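Trodex Games – Pre-Release Inspection Checklist
Title: Weldu Orchard (casual farm and shop game, download version)
Build checked: second release candidate
Checked by: Tsehay Negash
Reviewed by: Mitiku Worku

Mark each line Pass, Fail or Recheck. Comments go under the line. Anything marked Fail goes back to the Drarnora team before Friday.

1. INSTALL AND FIRST START

1.1 Installer finishes on a clean machine – Pass

1.2 Game starts in a window and in full screen – Pass
Comment: Switching between the two during the opening story leaves the music playing twice. Goes away after the first level loads.

1.3 Photosensitivity notice appears before the title screen – Fail
Comment: The notice comes up after the logo animation, and the logo has a white flash in it. The notice has to come first. Same problem was logged in the previous build.

1.4 Notice stays up long enough to read – Pass
Comment: Stays for 5 seconds or until a click.

2. FLASHING AND MOTION

2.1 Lightning in the storm levels – Recheck
Comment: Levels 1 to 12 are fine. In the night storm the bolts come close together if the player has the barn upgrade. I could get it to happen only when the rain barrel was full. Mitiku will try it on the slower laptop.

2.2 "Reduce flashing" option works in all levels – Fail
Comment: Works in the orchard and the mill. Does nothing in the bonus rounds.

2.3 Screen shake can be turned off – Pass

2.4 Coin shower at the end of a level – Pass
Comment: Toned down since the last build. Mitiku thinks it is still too bright against the snow background. I would leave it. 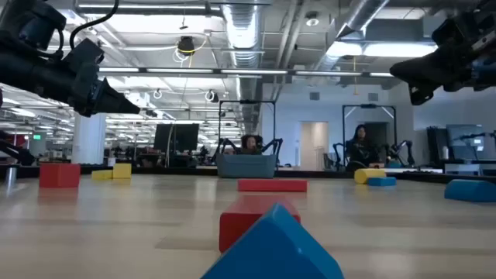
3. SAVING AND PLAYER PROFILES

3.1 Progress saves after every level – Pass

3.2 Save survives a forced quit – Recheck
Comment: Held up in all but one try. The bad one lost the cider press and gave back the money for it. I was quitting while the shop was open, so start there.

3.3 Two profiles on one machine stay separate – Pass
Comment: Deleting a profile asks twice. Good.

3.4 Profile names – Pass
Comment: Names are cut at 20 letters with no warning. Not a blocker. A short line under the box would help.

4. PURCHASES AND AGE ITEMS

4.1 No real-money purchase inside the game – Pass

4.2 Link to the Brikada store opens only after the parent check – Fail
Comment: The button on the main menu asks. The one on the credits page goes straight to the browser. Must be fixed before we submit for rating.

4.3 Chat or sharing features – Not applicable

4.4 Cider recipe wording – Pass
Comment: Now called "apple drink" in all the menus. The old word still shows in one trophy, "Cider Baron". Tsehay to ask the writers. – MW

5. GAME BALANCE LIMITS

5.1 Coins stop at the display limit – Pass
Comment: Counter holds at 2000 per level as planned and the extra goes to the bank.

5.2 Orders can be filled without clicking faster than the accessibility setting allows – Recheck
Comment: Level 31 is too tight on relaxed mode. I had three customers leave before the first pie was out of the oven, with every upgrade bought. Everything up to there was comfortable.

5.3 Crows cannot steal an item the player is carrying – Pass
Comment: They still try, and the bird hangs in the air over the cart for a moment. Looks odd but costs the player nothing.

5.4 Text readable at 200 percent – Pass
Comment: The almanac page needs scrolling at that size. The scroll bar is thin.

REVIEWER'S NOTES (Mitiku Worku)

Agree with the three fails. 1.3 and 4.2 hold the release. For 2.2 I would accept the bonus rounds being skipped when the option is on, as long as the player still gets the seeds.

Level 31 needs a second person on it – someone who hasn't played the earlier builds. Please run sections 1, 2 and 4 again in full on the next candidate. Section 3 only needs line 3.2.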